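Wivitz paired hand grippers: what the rule sheet covers, and what it leaves to you

5 min read

The Wivitz is a pair of hand-held grippers for people who record cloth-handling work by hand before any robot is asked to do it. You hold one in each fist, pinch, lift, fold, put down, and repeat until your wrists complain. We have stocked it since July and sold enough pairs to know what people ask before they buy. Mostly they ask whether it "meets the standard".

Our usual reply is to ask which standard. Industrial robot safety rules were written with powered arms in mind, and a tool worked by a person's fingers sits awkwardly beside them. Sellers who print "fully compliant" across a page like this one should be asked for the document, the clause and the name of whoever checked. We don't print it. The maker supplies a rule sheet called the Soro sheet, which is its own work and carries no outside approval. Parts of it are good. Parts of it read as if nobody had tried to fold a towel while following it.

What the Soro sheet asks for

Fingers. Close both fingers fully before each session and check that they meet along their length. Repeat after every 200 grips. We think 200 is a round number somebody liked. Hjalti Hallgrímsson, who runs our test bench, checked a pair at every break over a fortnight and found that lint mattered far more than the tally. Terry is the worst for it. Clean the fingers when you see fluff, and do the 200 check as well if your auditor wants a tick in a box.

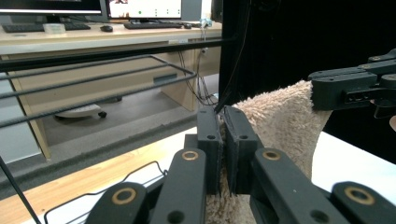

Fingers closed on a fold of terry towel, with the second gripper holding the upper edge.

Pivots. Look at each pivot for play and grit at the start of the day. Sensible, quick, no argument from us. The sheet also says to oil them "as required", then never says what requires it. Our advice is to leave them dry unless they bind, and to keep oil well away from anything that touches cloth. One greasy thumbprint on a pale towel and your before-and-after recordings no longer show the same towel.

Cables. The sheet says cables must be "managed". We asked the maker what that meant and were told it was up to the site. So here is our own version, which we put in the box on a separate card:

- Run each cable out to its own side. Never let the two cross in front of the operator.
- Leave enough slack for a full reach, and try the full reach before you start recording.
- Keep loops off any bit of floor where people walk.
- If a cable tugs during a fold, stop and throw that take away.

The last line is the one people skip. A tug changes how the hand moves, and the hand movement is what you are paying to record.

Work surface. Plain, pale and matt, according to the sheet. Fair enough, though Consolacion Bañez at Pretmont has had good results on a dark mat with white cloth, and we see no reason to forbid it. What matters more is writing down which surface you used and sticking to it for the whole batch.

Rest breaks. Ten minutes in every hour. The sheet gives no source for this, and we could not find one that dealt with pinching tools of this sort. We would go further and let the operator stop whenever they like. Tired hands drop corners, and a supervisor with a quota will be tempted to keep the bad takes in.

Two-handed cloth work

The sheet's best section deals with holding cloth between two grippers. Take the corners one at a time. Lift level. Do not pull the cloth tight, and do not let go with one hand until the other has settled. It sounds obvious written down, but new operators snatch, and snatched takes are hard to spot later in a long list of files.

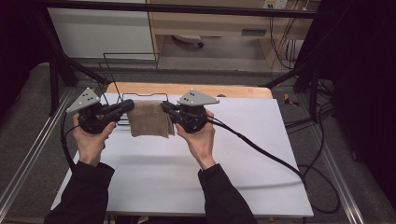

Does a hand-held gripper need a risk assessment if there is no robot in the room?

Treat it as work equipment and assess it like any other. The assessment can be short: pinched skin, strained wrists, trailing cables, and anything fixed near the table that an elbow could catch.

On the word "good practice"

It turns up a great deal in this trade and usually means "what the first lab did". Dagný Dalsgaard, who buys for Alemneh, sent us three guides from three suppliers last winter, each claiming to be accepted good practice, and they disagreed on how the cloth should be put back between takes. One wanted it flat and square. Another wanted it dropped in a heap. The third did not mention it. All of them may be right for somebody. A method that only ever sees a flat, square towel will have learned very little about the towels in a real linen room.

So we suggest writing your own one-page rule, dating it, and changing it only between batches. Put in:

1. How the cloth starts.
2. What counts as a finished fold.
3. When a take is thrown out, and by whom.
4. Who may change the page.

Keep the thrown-out takes too, in a folder of their own. If a supplier or a customer tells you their success rate, ask to see that folder. The silence can be instructive.

Details

Sold as: a matched left and right pair
Weight of each gripper: 160 g without cable
Finger opening: up to 56 mm
Supplied with: Soro rule sheet, our cable card, one spare finger set
Spare finger sets: order by pair number, as left and right are matched at the factory
Not supplied: table, cloth, recording software

The weight is our own, taken on the bench scales. The maker's leaflet gives a lower figure and does not say what was left off to get it. The opening is also ours, and you will lose a little of it with thick cloth.

Returns and faults

Send back the pair, even if only one side is faulty. Splitting them upsets the matching, and we have had to explain this often enough that it now sits on the invoice. Þórey Þórarinsdóttir handles returns and will want the pair number, a sentence or two on what went wrong, and your finger-check record if you kept one. A missing record does not void the warranty, whatever the Soro sheet implies in its small print -- we asked the maker, and got that in writing.

Page checked against the current Soro sheet on February 18, 2023. If your copy has a different section order, it is an older one, and the part on two-handed holding will be missing. Ask us for the new version before you train anyone.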